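Shared Floor Rules for Mobile Robots: Student Project Report
Esi Eshun
Robotics and Automation Practice, second-year project

Background

My project was to write a set of working rules for a room where several robots and several people use the same floor. The rules had to fit on one sheet, front and back, and a new student had to be able to follow them without a supervisor standing next to them.

I did the work at the Pitovby training hall, which lent me a desk and let me read its incident log. The log had 27 entries when I started in August. None of them involved an injury. Most were stops: a base that rolled over a cable, an arm that was switched on while somebody was reaching across the table, a gripper that closed on something left behind from an earlier task.

What I read first

The hall already had two documents. One was the supplier manual from Dostix, which runs to 119 pages and covers installation, charging and error codes. The other was a page of house rules written by a previous student group. The manual was thorough but hard to use during a session. The house rules were short, but several were vague. "Keep the area tidy" is a good example. Two people I asked gave me different answers on what it meant for loose parts, and neither could say who was supposed to check.

I also looked at the general principles taught in our safety course: reduce the hazard first, then guard against it, then warn people. I tried to put the rules in that order, so that anything about signs and labels comes last.

How I wrote the rules

I sorted the log entries by where the problem started: floor, table, arm or person. Floor came out highest. For each group I wrote a draft rule, gave it to the people using the room, and changed the wording when they asked me what I meant.

A rule went onto the sheet only if a second person could check it by looking. "Be careful near the arms" did not pass. "Call out before you enable an arm, and wait for an answer" did.

The part that took the longest was loose material. Wires get sorted and moved a lot, and a bundle of thin strands can catch on a finger joint or a wheel. My first draft banned wires from the floor completely. That was not realistic, so the final version says what has to be true before a gripper is opened or closed near them.

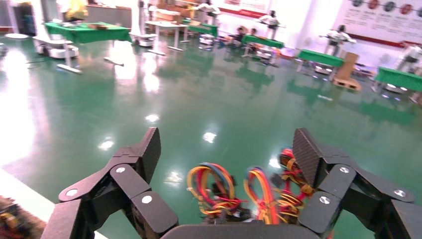 The rules

1. Floor. Before a base moves, walk its route and pick up or tape down every cable on it. If a cable has to stay, the base waits.

2. Loose wires. Keep bundles separate from each other. Look at the fingertips and the linkage on both sides before closing a gripper, and open it fully before you free a strand by hand.

3. People low down. Anyone kneeling or sitting on the floor tells the nearest operator first. Bases near that person stay parked until they stand up and say so.

4. Arms. Call out before enabling an arm. Nobody reaches across a table while the arms behind it are enabled.

5. Tables. Only the items for the current task stay on the table. Boxes, pallets and panels go where they cannot fall into a route.

6. Stopping. Anyone may stop any robot at any time, and does not have to explain until afterward.

7. Log. Write the entry before the robot is started again – two lines are enough.

Trial

The sheet was used for two weeks by the regular operators and by a visiting group from Fiadzo. I sat in when my timetable allowed and read the log at the end of each day. Rules 4 and 6 were followed from the start. Rule 3 was forgotten most often, usually when someone bent down for a quick fix and then stayed there. I added it to the verbal check at the start of a session, and after that people reminded each other.

Rule 7 had mixed results. Entries were made sooner, but some were too short to be useful. One just said "wheel."

Limits and next steps

Two weeks is a short trial, and people knew I was reading the log. I also did not test the sheet with anyone completely new to the hall, although that was part of the original aim. The Bundia workshop has asked for a copy and uses different bases, so rule 1 will need a line on turning space before it goes there. A revised sheet with a fixed layout for log entries is in draft.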